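Presupuesto para puesto con dos brazos pequeños - ¿qué me estoy dejando?

Foro de ayuda > Automatización en taller pequeño > Compras y presupuestos

Rosine Moulin
Miembro desde mayo - 2 mensajes

Buenas. Escribo deprisa que tengo que entregar los números antes de las 18:00 y no me salen.

Contexto: taller de preparación de lotes, cosas de menaje y alimentación, piezas pequeñas. Queremos montar un puesto de pruebas con dos brazos de sobremesa para coger producto suelto y colocarlo en un estante. Nada de producción todavía. Aprender, medir, y si sale bien pedir dinero de verdad el año que viene.

Lo que tengo ahora mismo en la hoja:

- dos brazos Zalitz con pinza, 690 € cada uno
- mesa, paredes y perfil de aluminio: 590 € el conjunto, oferta de Irton
- fuente de alimentación: incluida, dicen
- cámara fija: no lo sé
- ordenador: uno que ya tenemos

Total 1970 € sin cámara. Mi jefe me ha dicho que no pase de 2500 y que no vuelva a pedirle nada en lo que queda de año. Literal.

Dudas:

Primera. ¿Compro los dos brazos de golpe o empiezo con uno? El comercial insiste en dos, claro.

Segunda. ¿Las paredes hacen falta? En la oferta de Irton van aparte, se podrían quitar. Pero en todos los montajes que veo las llevan.

Tercera. Qué partida se olvida siempre la gente. Seguro que hay alguna.

Cuarta, menos urgente: ¿alguien ha tratado con Mengal para recambios? Me han pasado el contacto y la web es de risa.

Gracias y perdón por el tocho.

Fabrice Gaillard
Colaborador habitual

Hola Rosine, voy por partes y rápido que estoy entre dos reuniones.

Uno o dos brazos. Depende de la tarea, no del comercial. Si todo es coger de la mesa y dejar en el estante, con uno te vale para empezar. El segundo lo necesitas cuando hay que sujetar con una mano y hacer algo con la otra, o cuando el alcance no te llega a los dos lados. Ahora bien - y aquí me toca darle un poco la razón al comercial - si luego añades el segundo tienes que volver a taladrar la placa, recolocar la base, rehacer la calibración, y todo lo que hayas grabado con un brazo te sirve a medias. A nosotros añadirlo tarde nos costó más en horas que el brazo. Si el dinero está, los dos ya.

Si el dinero NO está seguro, compra uno pero pide la placa frontal para dos. La diferencia es una tontería y te ahorras desmontar.

Paredes. Sí. No las quites. Fondo liso, siempre igual. Sin paredes tienes detrás al que pasa, la ventana, la carretilla, y lo que te funcionaba por la mañana a las 17:00 ya no. Que sean mate, de color claro, y fijas. Tablero pintado sirve, no hace falta pagarle a Irton si tenéis a alguien mañoso.

Objetos de prueba. Esto sí que no lo pone nadie en la hoja. Y hace falta material repetido, porque se aplasta, se ensucia, se pierde. Coge lo que vayáis a manipular de verdad, no cubitos de madera. Mezcla blando y rígido: la pinza no se comporta igual y quieres saberlo antes de pagar nada más.

Te paso cómo va lo nuestro, para que te hagas idea del tamaño de las cosas:
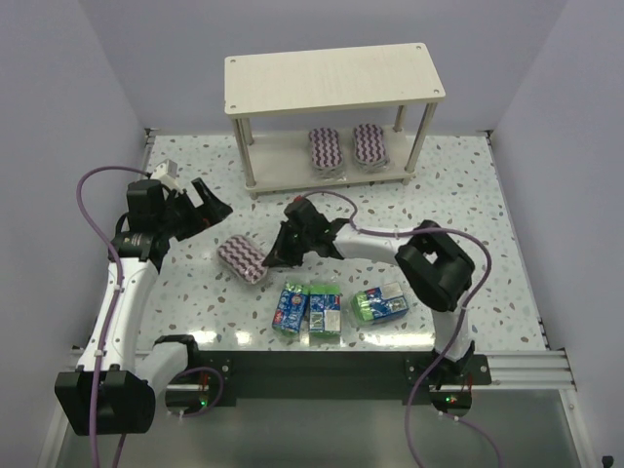 Foto y montaje: Fabrice Gaillard

Lo blando son las esponjas, dos ya en la balda de abajo y otra suelta en la mesa. Lo rígido, los cartones de bebida pequeños. Fíjate que no están todos en la misma postura, uno de pie y los otros no. Eso no cuesta dinero pero sí tiempo, y el tiempo también va en la hoja: cada postura distinta son más repeticiones. Yo pondría horas de persona como partida aparte aunque tu jefe no te la pida.

El estante: madera, dos alturas, una cosa sencillísima. No compres nada caro. Lo que importa es el hueco entre baldas, que entre la pinza con el objeto cogido y que salga sin rozar. Antes de comprar córtate un cartón con el ancho de la pinza abierta y pruébalo a mano.

Cables. Pon bridas, muchas, y cable de repuesto de la misma longitud. El cable tiene que dar la vuelta al codo con holgura, si va tirante se suelta el conector y te vuelves loca buscando el fallo donde no es. Nosotros tardamos una tarde entera la primera vez.

Mi lista de lo que falta en la tuya:

- cámara fija más soporte rígido (el soporte es donde se ahorra y donde no se debe)
- juego de dedos de pinza de repuesto
- un motor de repuesto por lo menos, el de la muñeca o el de la pinza
- cables y bridas
- parada de emergencia, una seta en la alimentación, aunque los brazos sean pequeños
- objetos de prueba por duplicado
- luz. Un panel encima, siempre a la misma intensidad
- 20 % de colchón

Con 1970 de base el colchón son 394, te planta en 2364. Te quedan 136 para todo lo demás y no llega, ya te lo digo. Por eso te decía lo de las paredes en casa. Pide a Irton el perfil y la placa sueltos, sin mesa, y el tablero lo compras en cualquier almacén.

De Mengal no sé nada.

Dorian Perrin

Yo pillaría un solo brazo bueno y fuera. Los Zalitz no los conozco pero por 690 no esperes milagros.

Ah y mira de segunda mano.

Évan Masson
Colaborador

Respondo sobre todo a lo de Mengal porque lo demás ya lo ha puesto Fabrice y estoy casi en todo de acuerdo.

Mengal: les he comprado dos veces. La web es un desastre, cierto, pero por correo contestan el mismo día. Pide siempre presupuesto en PDF con la referencia exacta del motor, porque tienen dos variantes con la misma carcasa y distinta reducción y te mandan la que les da la gana. A mí me llegó la que no era y el cambio lo pagaron ellos, pero el mes parado me lo comí yo. Portes aparte, que no lo dicen hasta el final.

Con lo que no estoy tan de acuerdo: la parada de emergencia. Ponla, sí, pero piensa que si cortas la alimentación de golpe el brazo se cae. Literalmente, se desploma encima de la mesa con lo que lleve en la pinza. Así que o dejas el estante lejos de donde pueda caer o pones algo blando debajo mientras aprendéis. Y que la gente lo sepa antes de darle al botón.

Otra cosa que no ha salido - la fuente "incluida". Pregunta si es una por brazo o una para los dos. En la oferta que me hicieron a mí otros (Enik, por si te suenan) venía una sola y justita de corriente, con los dos brazos moviendo a la vez se reiniciaba uno. Tuvimos que comprar la segunda. Que te lo pongan por escrito.

Y el ordenador que ya tenéis: ¿cuántos puertos USB libres? Dos brazos más cámara, y si luego metes una cámara en cada muñeca ya no te caben. Un concentrador con alimentación propia, no de los baratos. Apúntalo.

De segunda mano, como dice Dorian, yo no lo haría para el primero. No sabes si el fallo es tuyo o del trasto.

Orden en que gastaría yo si hay que recortar:

1. Un brazo, placa para dos, perfil
2. Cámara y soporte
3. Repuestos
4. Luz y paredes hechas en casa
5. Segundo brazo con lo que sobre, o en la siguiente petición con datos en la mano

Lo del punto 5 sé que Fabrice lo ve al revés. Pero con el "no vuelvas a pedirme nada" de tu jefe yo prefiero tener recambios en el cajón que un segundo brazo parado por un motor.

Rosine Moulin
Autora del hilo

Mil gracias a los dos (a los tres). He quitado mesa y paredes de la oferta, el tablero lo hace Baptiste, el de mantenimiento. He escrito a Irton por el perfil y la placa y a Zalitz por lo de la fuente. Sin respuesta aún.

De momento mando la hoja con dos columnas, una con un brazo y otra con dos, las dos con su 20 % y los repuestos dentro. Que elija él. Lo de que el brazo se cae al cortar no lo sabía, lo he puesto en rojo.

Fabrice, una última si lees esto: el hueco entre baldas del vuestro, ¿cuánto es? Aunque sea a ojo.

Fabrice Gaillard
Colaborador habitual

No lo tengo delante, mañana lo mido y te lo pongo. Pero haz lo del cartón igualmente, tu pinza no será la mía.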